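スケスタルブリッジ美術館（Skestulbridge）は2018年6月14日、Garg文庫が所蔵してきた版画および素描2,319点を一括して受け入れると発表した。寄贈契約はすでに締結されており、作品は今夏から順次、同館の本館収蔵庫へ移される。10月には受贈を記念する展覧会「線と余白――Garg文庫の版画と素描」を本館2階の企画展示室で開催し、200点を公開する。

## 所在の一本化へ

Garg文庫は、港町エンデン（Enden）に拠点を置く私設の美術文庫で、戦後の創作版画を中心に、下絵、試し刷り、版木の拓本、制作に関わる書簡などを収集してきた。エッチングとリトグラフの比重が高く、同一の版から刷られた複数の段階の試し刷りがまとまって残されている点に特色がある。完成作とあわせて見ることで、作家がどの段階で線を加え、あるいは削ったかをたどることができるため、版画史の研究者の間では早くからその価値が知られていた。

一方で、閲覧は予約制に限られ、目録も手書きの台帳とカード式の索引が併存する状態が続いていた。建物の老朽化に伴い、温湿度の管理を将来にわたって維持することが難しくなったことから、文庫側は一昨年、まとまった形での移管先を探す方針を固めた。複数の機関から部分的な受け入れの申し出があったが、分割を避けることが文庫側の一貫した条件であり、収蔵庫の増設工事を終えた同館との間で協議が進められた。

契約では、作品群を「Garg文庫旧蔵」として一体で管理すること、売却や交換の対象としないこと、研究目的の閲覧を引き続き認めることが定められている。書簡類の一部については、差出人の遺族の意向を確認したうえで公開の範囲を決める。

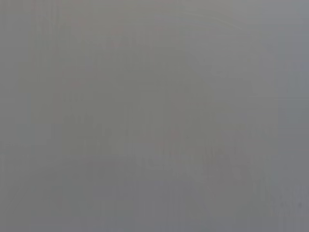

Nulleoは、寄贈の枠組みそのものは高く評価できるとしながらも、エンデンの住民が作品に接する機会が失われることへの懸念を示し、年に一度は現地で小規模な展示を行うよう同館に求めた。台帳とカード索引についても、目録の電子化が済んだ後に処分されることのないよう、作品と同等の資料として保存すべきだとしている。

これに対し同館は、索引カードを含む文庫の業務資料をすべて受け入れの対象に加えており、廃棄する予定はないと説明した。エンデンでの展示については、同地の公共施設に作品保護の条件を満たす展示室があるかどうかを調査したうえで、来年度の事業計画のなかで検討するとしている。

## 記念展の構成

10月の記念展は4章で構成される。

第1章「版をつくる」では、銅版画の制作工程を、下絵、試し刷り、完成作の順に並べて示す。第2章「刷りを重ねる」は多色木版と石版を取り上げ、色版ごとの分解刷りを展示する。第3章「手紙のなかの絵」では、作家が知人に宛てた葉書や年賀状のうち、公開の承諾が得られたものを紹介する。第4章「紙の仕事」は作品を支える用紙に焦点を当て、漉き目や透かし、裏打ちの跡を、透過光による写真パネルとともに解説する。

紙を素材とする作品は光による影響を受けやすいため、会期は前期と後期に分け、第2章および第3章の作品は全点を入れ替える。展示室の照度も通常の企画展より低く設定する。会期の詳細、観覧料および関連講演会の日程は、後日あらためて同館から発表される。

展覧会図録には出品作全点の図版を収録するほか、文庫の沿革をまとめた論考と、試し刷りの段階判定に関する調査報告を掲載する。図録は館内の売店で販売し、市内の各図書館にも配架する。

## 修復と目録作成

移管に先立って行われた状態調査では、大半の作品が良好な状態にあると確認された。ただし、酸性の台紙に貼られていた素描には変色が認められ、40点については展示の前に修復が必要と判断された。修復作業は本館地階の保存修復室で行い、台紙からの取り外し、旧い接着剤の除去、中性紙によるマット装への交換を順に進める。記念展に間に合わない作品は出品を見送り、修復を終えた後に常設展示室の特集コーナーで公開する。

保存修復室の業務については、教育普及事業の一環として、和紙の扱いや糊の調合を学ぶ市民向け講座も計画されている。対象は高校生以上で、材料費は参加者の負担となる。募集要項は本館の受付および分館の掲示板で配布する。

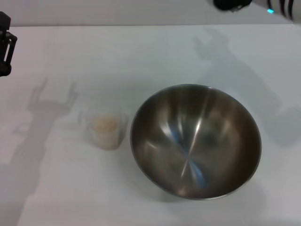 卓上に置かれたステンレス製のボウルと透明な計量カップ。

目録の作成は、旧台帳の番号を新しい登録番号と併記する形で行われる。既刊の研究書や展覧会図録の多くが文庫の旧番号で作品を引用しており、番号を改めるだけでは照合に支障が生じるためである。作家名の表記、制作年、技法、寸法、刷りの段階、来歴の各項目を整理し、確認を終えたものから同館の収蔵品検索で閲覧できるようにする。著作権の保護期間が満了した作品については、図版もあわせて公開する方針である。

移管作業の期間中、エンデンのGarg文庫における閲覧の受付は停止される。すでに予約を済ませている利用者には文庫から個別に連絡する。閲覧の再開は本館の研究閲覧室で行い、申請書の様式と受付の開始時期は、同館の掲示および広報紙で告知する。なお、記念展の準備に伴い、企画展示室は9月の一部期間に閉室となるが、常設展示室は通常どおり開室する。

本件に関する問い合わせは、スケスタルブリッジ美術館学芸課が受け付ける。作品画像の借用を希望する報道機関は、媒体名、掲載予定時期および使用目的を明記した書面により申請すること。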